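From: Kendra Robichaud
To: vostance-users
Date: 30 June 2019
Subject: Re: Tracker loses itself near glass

Mervin Charbonneau wrote:
> Vostance is fine in our lab but drifts badly as soon as we
> walk along the corridor. I've set max_features to 3000 and
> it's made no difference. Any ideas?

Hello Mervin, and welcome to the list!

I do feel for you, as we had much the same trouble last October, and Afroza and I spent far too many evenings on it (and got through a great deal of tea). More features won't help if they're landing on reflections. I'd try these, in this order:

1. Put max_features back to 200 and raise the outlier threshold to 3. It feels wrong, I know, but do give it a go.

2. Mask out the finger pads and the gripper body, and the black ring at the edge of the fisheye while you're there. They stay put when everything else moves, and blinds behind glass with ceiling lights streaked across them, as in this view, are quite enough for the poor tracker to cope with.

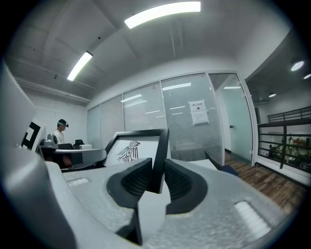
3. Turn on marker_anchor, so that a square marker in view can pull the pose back.

If it still wanders, send me a log and I'll happily have a look.

All the best,
Kendra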